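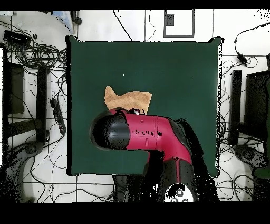
Lewis MacKinnon has been coloring fabric with leaves, bark, nutshells and kitchen scraps for most of his adult life, and he still gets excited when he talks about brown. We had expected him to start with the reds and blues, the colors that win ribbons. Instead he went straight for the quiet end of the shelf. A light brown like the one in that crumpled cloth on the green mat is the sort of shade he loves best, and he thinks beginners give up on it far too soon. "People see tan and figure they did something wrong," he said. "I want to tell them, look again! Put it next to green. Put it next to anything. It's a wonderful color."

MacKinnon teaches plant dyeing out of a converted feed store in Shearer, where he moved after 30 years of fixing furnaces. The shop smells like wet wool and tea. There are buckets under every table, and a back wall of glass jars with labels in his own handwriting, some of them so faded that he has to open the lid and sniff.

He learned from a neighbor who saved onion skins in a pillowcase. "She'd boil them up in May, when it was warm enough to work on the porch, and I'd hang around until she put me to work," he said. "My first job was stirring. My second job was stirring. I was thrilled when she let me lift something out."

These days he uses black walnut hulls more than anything else. He gathers them along the Nalov, the creek behind the high school, and soaks them until the water looks like strong coffee. A long soak gives a deep, almost chocolate brown. A short one gives tan, and the same bath can be used again and again, a little paler every time. He keeps a bundle of samples from one bath that runs from nearly black to the color of weak tea, tied with string, and he handed it over with obvious pride.

We asked what new dyers should spend their money on, and he laughed. "A pot! One big pot you'll never cook in again. That's it for the first year." His own is a dented Aton canner from a yard sale. He does suggest a kitchen scale, because dyers work by weight, and he likes to start his students with 100 grams of dry fabric and the same weight of hulls. Old cotton sheets are fine for practice. Wool takes color more easily, he said, but it hates being rushed from hot water to cold, and he has turned more than one good sweater into a very small, very thick sweater.

The part he finds hardest to teach is the washing that comes before the dyeing. New cloth has oils and finishes in it, and they keep the color from going on evenly. "You scrub it, you simmer it, and the water comes out yellow, and you think, that was in there? Then you do it over again," he said. "My students groan, and then they get an even piece and they stop groaning."

His notebooks now cover more than 700 dye baths — failures too, which he writes up in the same detail. One page just says "goldenrod, rained on, gray, keep." He is putting the best of them together for Grorkari, a swatch book he plans to print himself, with real fabric glued to every page. It will take 2,000 little squares to finish the first batch, and he is cutting them at night in front of the television.

Does he ever get tired of it? He looked a bit surprised by the question. "I've got a bag of avocado pits in the freezer right now," he said. "They make pink. Pink! From a brown pit and a green skin. I'm going to go start them as soon as you leave."

Posted 15/11/2022 by the features desk

Print this article | E-mail this article

Get our stories in your inbox. Sign up for the free newsletter. You can unsubscribe at any time.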